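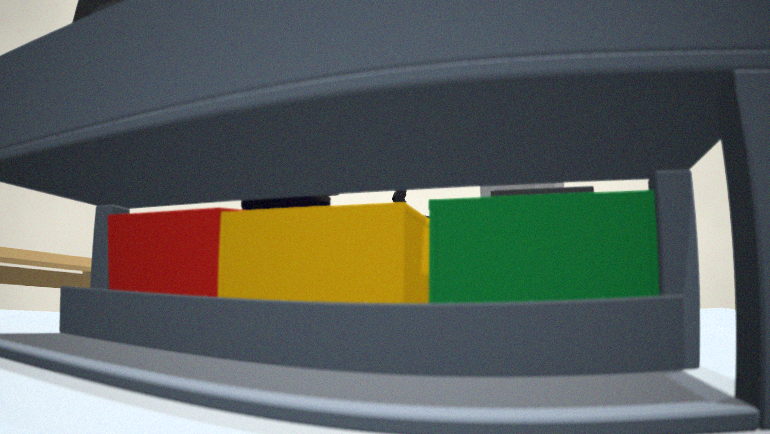

Part-time stock and order assistant
Ovidura Housewares, Menomeo warehouse
Posted 2021-08-02

Ovidura sells kitchen storage and small housewares by mail order. We are hiring a part-time assistant for our Menomeo warehouse, to start in September. The job is 20 hours a week, mornings only, and is paid hourly. We will confirm the rate by phone before we ask you to come in for an interview.

What the work is

You will pick and pack customer orders, check deliveries against the paperwork, and put stock away. We carry 2000 product lines and ship up to 200 orders on a busy morning. Most of them are small. The rest of your time goes to returns, which need to be opened, checked for damage and either put back into stock or written off.

Stock is recorded on handheld scanners. You do not need to have used one before. Training takes place during paid hours in your first two weeks, alongside a member of the morning crew.

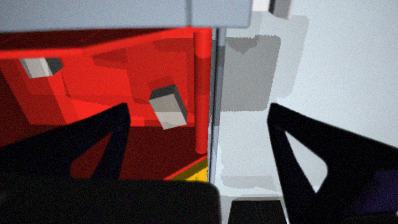 We also supply a small number of stores, including the Govindasamy shops and the Eltero garden center. Those orders go out on pallets and have to be ready by 11 a.m., so the early part of the shift can be busy – please think about whether that suits you.

What we are looking for

Careful reading of labels and order sheets. Many of our items differ only in size or lid type.
Able to lift 35 pounds and stand for most of a shift.
Able to start at 6:30 a.m. The first bus does not reach us until 6:50, so you will need another way to get here.
Basic written English for notes on returns.

Warehouse experience is useful but not required. A forklift certificate is not needed for this job.

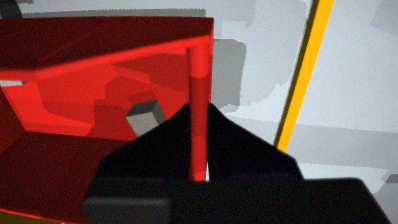
What we offer

Paid vacation from the first day, in proportion to hours worked. Safety shoes up to $99, paid back with your first check. A staff discount on everything in the catalog except clearance items. Extra hours are available before the holidays – they are optional.

How to apply

Send a short letter and a list of your past jobs to the warehouse office, by mail or at the front desk. Please keep the letter under 200 words and tell us the earliest date you could start. Two references will be requested after the interview. Applications are read as they arrive, and the posting will be removed when the job is filled.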